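Category: Hardware notes > Cells > Upkeep

# Zodden cell – README for the clip panel set

Maintained by Rhea Cruzado. Last edit 2020-04-17. Rough notes, tidy up later.

## What's in here

Setup and upkeep notes for the Zodden cell, plus the stills and logs that go with them. Two sorts of task: clip panels (black moulded parts, metal clips) and the yellow shelf unit. Logs are plain CSV, one per run. Stills are named by run, then by camera.

Scripts for the older Juritura cell are NOT in here, ask Rodel Lumanlan.

## Before you start

- Power off at the wall before touching the bellows. The pause button won't do.
- Check bellows on both sides for splits down in the folds. Torch helps.
- Wipe the wrist camera, dry cloth only.
- Home both arms, then hands open, then load the config. In that order. Wrong order and the hand offsets load as zero and you get to start again.
- Panels go on cardboard, never straight on the bench.

## Clip panels

Panels get reused so the surfaces are a mess. Glare off the scratches upsets the edge finder, so turn exposure down before you touch the threshold. Default is 16, leave it there unless the lights have been moved.

Clips sit in a row along the one edge, peg under each. Check they're seated by hand first. A clip that's sitting proud will catch the ribbed part of the gripper and then you're recalibrating the wrist all afternoon.

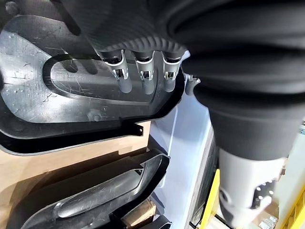

Wrist camera, panel with clips along the top edge. Second panel lower left.

Swap the wrist camera lead every 2,000 cycles even if it looks fine. Counter is in the log header. It doesnt reset itself, set it back to zero by hand and put your initials in the sheet.

## Yellow shelf unit

Right arm reaches in, left stays out with the hand open. Keep it that way in the config, the left has no reach limit set for this unit yet (on the list).

- Go slow over the front lip. Knuckles first has happened.
- Black padded pieces: press, then curl. Don't pinch.
- Cable loop at the right wrist needs slack. Too tight and the wrist faults on the way back out – looks like a motor fault in the log, it's the cable.
- Re-zero the hand after any knock, however small.
- Glossy floor inside gives shadows of the arm. Depth goes wrong there, trust the touch reading.
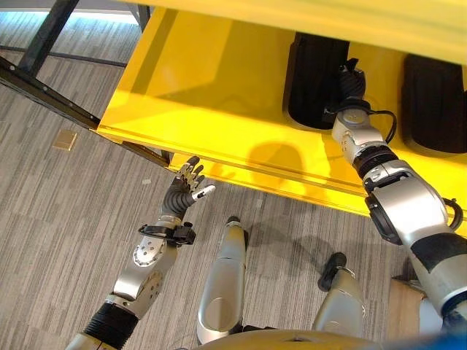 Hyun-seo Wi wrote back on the draft that the cable advice is only half of it: the clamp wants loosening as well, two turns, or the slack just works its way back to the elbow by the end of a shift. Wi also wants the press force logged per finger and not per hand.

Clamp step goes in at the next edit. Per-finger logging needs the newer firmware, so August at the earliest.

## Known faults

- Left hand slow to open from cold. Cycle it a few times before homing.
- Clock on the logger drifts. Line the files up on the start pulse, not the timestamp.
- Run 4 has no wrist stills, lead was out. Logs are good.
- Some early files have "pannel" in the name. Left as is, scripts expect it now.

## Spares

Bellows and leads from Quezada, order in pairs. Clips are in the drawer under the logger. Shiela Malabanan has the key.

Related
- Juritura cell: homing order and offsets
- Zirkesance logger: setting the clock
- Bellows swap, step by step
- Wrist camera exposure table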